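Print this post
E-mail this to a friend

Clutter, cups and the grasp filter

June 5, 2023

I spent most of last week on the part of our planner that decides which grasp to try first. It is not exciting code. It takes a list of candidate grasps from the perception side, throws out the ones the arm can't reach, scores the rest, and hands the top one to the motion planner. When it works you forget it exists. When it doesn't, the arm sits there for 14 seconds and then gives up.

The giving up is what I was after. Orla Scanlon had been running the kitchen scenes overnight and her log was full of timeouts, nearly all of them on cups and mugs. Bowls were fine. Bottles were mostly fine. Tall cups with other things standing close by were bad.

My first guess was the collision meshes. We build our scenes in Sendirdale, our own scene generator, and it drops objects from a big pool onto a counter without caring whether they belong in a kitchen. Some of those meshes are ugly. Anything with thin parts, such as legs or wings or a long handle, gets wrapped in a convex hull at load time, and the hull can be much bigger than the object. The planner then sees a fat invisible block where there is mostly air.

So I turned on the hull overlay and looked at the worst scenes one by one. The hulls were bad in places, as expected. But I swapped them for a proper decomposition and the timeouts only dropped a little. Something else was wrong. 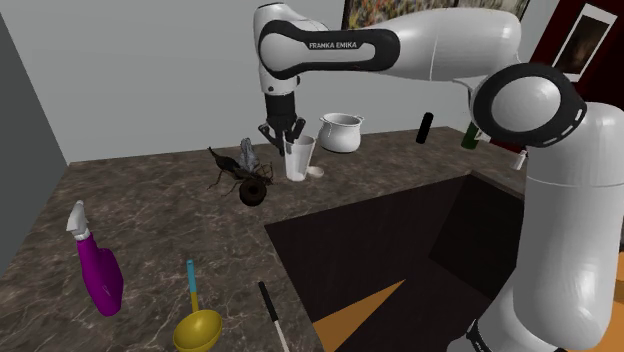 Vol. 3, No. 14

The cup scene with the big insect and the donut next to it is the one I ended up using for everything. The fingers come down open over the rim, and with the insect so close on one side there are only a few wrist angles worth trying. A person would pick one of them right away. Our code was scoring every candidate by distance from the cup's center first and checking the neighbors last, so it kept sending the motion planner grasps that looked great for the cup alone and were hopeless with the insect there.

Fiachra Horgan wrote the original scorer two years ago, when every test had one object on a bare table. I asked him about the order of the checks and he said it never mattered then. Fair enough.

The fix was to move the clearance check ahead of the scoring. For each candidate I now sweep the open gripper down the last stretch of the approach and test it against the neighbors only. That is cheap. The full arm check still happens later, on whatever survives. I also had to stop caching the approach direction per object, which was a bug of its own — a cup that got moved between trials kept its old direction until you restarted the process.

I reran 3000 cluttered scenes with the new order. Orla is still going through the failures by hand, so I won't put a success rate here yet. The long stalls on cups have gone away in the ones I watched. There is a new kind of failure where no candidate survives the clearance check at all, and the code returns an empty list. Before, it would have burned the whole time budget and failed anyway, so I can live with that for now. It does need a better error message than "None".

Two things left on my list. The sink is still treated as a solid box in some of the older scene files, so anything near its edge gets rejected for no reason. And the ladle handle needs a better mesh. The ticket for that is 3758 if you are on the team and feel like taking it.

I'll post the timing plots once Orla has finished her pass.

Print this post
E-mail this to a friend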